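4. Case study: conversion of the Lukstead telephone exchange 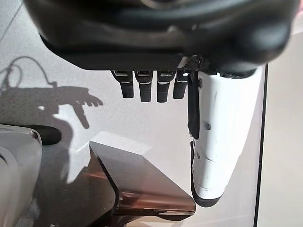 Figure 3. View from the wrist-mounted camera, with the hand above and four fingers extending downwards.

4.1 Existing structure

The exchange was built in two phases, and the join between them governs most of what follows. The earlier block, facing Lavero Street, has a reinforced concrete frame with downstand beams in both directions. The later block to the rear uses a ribbed slab on a wider column grid, with a storey height set by the switching racks it was designed to hold. Floor levels in the two blocks agree at ground and first floor only. Above this, the rear block gains height at each storey, and the original stair absorbs the difference through a series of half landings.

Gross internal area before the works was 3346 square metres. Much of this lay more than 12 metres from a window, a depth that suited equipment but falls outside the limits normally accepted for housing or offices. The rear elevation had few openings, and those on the upper storeys had been bricked up when the cooling plant was enlarged.

Later alterations had hidden much of the frame. Suspended ceilings ran throughout the front block, and the columns on the ground floor had been boxed in with plasterboard on timber studs. The record drawings show the columns as square in section. Opening-up found chamfered corners on all of those facing the former public counter, with a painted band at dado height which had survived behind the boarding.

4.2 Design approach

The brief asked for small workspaces on the lower floors and flats above. Maes (working paper, February 2021) sets out two options for bringing daylight into the rear block: a central lightwell cut through every slab, or a stepped cut along the north side that widens towards the roof. The lightwell removed less floor area, but it crossed the line of the main ribs and would have needed new steel trimmers at each level. The stepped cut followed the ribs. It was chosen on structural grounds, and the loss of lettable area was partly made good by a new floor inserted in the former battery hall.

The Kubiak stair, named on the drawings after the contractor who cast it, was kept as the main route between the blocks. Its width met the requirement for escape, but its balustrade did not meet the current height. A second rail was fixed inside the first, set on brackets bolted to the stringer, so that the original ironwork could stay in place without being cut or extended.

Concrete surfaces were left bare wherever the cover to the reinforcement was found to be sound. Patch repairs were matched for colour in daylight and not for texture; the difference between old board-marked faces and new smooth ones is therefore visible at close range. This was agreed with the conservation officer before work began.

4.3 Services and acoustic separation

Exposed soffits leave little room to hide pipes and ducts. In the front block, the main runs were placed in the corridor zone, where a lowered ceiling was accepted, and short branches pass through the beams at existing holes. In the rear block the ribs themselves form channels, and lighting and sprinkler pipework were fitted between them.

Sound transfer between workspaces and flats was the harder problem. The ribbed slab is thin between ribs, and calculation showed that it would fall short of the target for airborne sound. A floating screed on a resilient layer was laid over the whole of the level concerned. This raised the finished floor and reduced the step at the adjoining half landing, which then had to be recast as a ramp – the only place where the geometry of the Kubiak stair was altered.

4.4 Comparison with Wudetti

The exchange at Wudetti, discussed in Section 3, has a similar depth of plan but a single, regular grid. Its lightwell could be placed where the architects wished, and the decision was made mainly on planning grounds. At Lukstead the direction of the ribs came first, and the layout of the flats was drawn to suit. Both schemes retained their main stair. Neither retained the cable chamber in usable form, although at Lukstead the void remains accessible from the yard and was still dry when inspected in November.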